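Zero drift in low-flow liquid meters: what the Ponstead line showed

Most complaints about thermal liquid flow meters turn out to be complaints about zero. The span is set at the factory, checked against a balance, and seldom moves far. The zero depends on how the meter is mounted, what liquid is in it, how warm the pipework is, and whether the valve downstream closes fully. At flows near the bottom of the range a small zero error is a large reading error.

The coating line at Ponstead doses a solvent precursor through two meters, tagged 1122 and 1151. Both are of the same model and were supplied by Draltdale with the same calibration liquid. Meter 1122 sits on a horizontal run next to the supply vessel. Meter 1151 is on a vertical riser, close to a heated vaporiser. By June the two disagreed at low flow, and the operators had begun to correct for it by hand in the recipe.

The first check was for leakage. With the shut-off valves closed on both sides of 1151, the indicated flow fell but did not reach zero. That ruled out the process valve as the only cause. The meter body was then allowed to cool with the vaporiser off, and the reading fell again. Heat was travelling down the riser and upsetting the balance between the two sensing elements, which the electronics read as flow.

The vaporiser runs at 55 degrees. The pipe bracket, a solid metal part clamped to both the riser and the meter block, measured 46 degrees at the meter end. A bracket with a plastic spacer was fitted and the meter was left to settle for a full shift before being zeroed again.

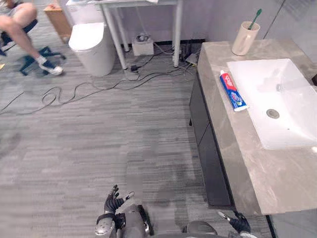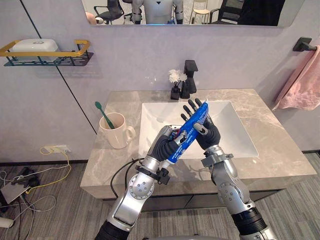 Etornam Agyeman would have moved the meter first and left the bracket for later, on the grounds that a vertical mounting lets warm liquid rise through the sensor tube even with both valves shut, and no spacer will stop that. The argument is sound. Against it, moving the meter meant breaking a purged line, and the line could not be opened until the next planned stop.

The order of work for zeroing matters more than the software suggests. Fill the meter at operating pressure. Run liquid through it long enough to carry out trapped gas, then close the downstream valve, followed by the upstream one. Wait for the reading to stop moving. Only then store the new value. Zeroing a meter that still holds a bubble will give a stable figure that is wrong, and the error will stay hidden until the bubble leaves.

Dissolved gas is a related problem. The supply vessel at Ponstead is pushed with nitrogen, some of which comes out of solution where the pressure drops. A degasser from Magalhães is fitted upstream of 1122 but the branch to 1151 was taken off before it. The drawings from Grarkville show the branch after the degasser. The pipework has since been changed to match.

With the spacer in place and the branch moved, the two meters agree within their stated accuracy across the range used by the recipe. The manual correction has been removed. Meter 1151 remains on the riser for now, and its zero is logged at each shutdown with the vaporiser temperature beside it.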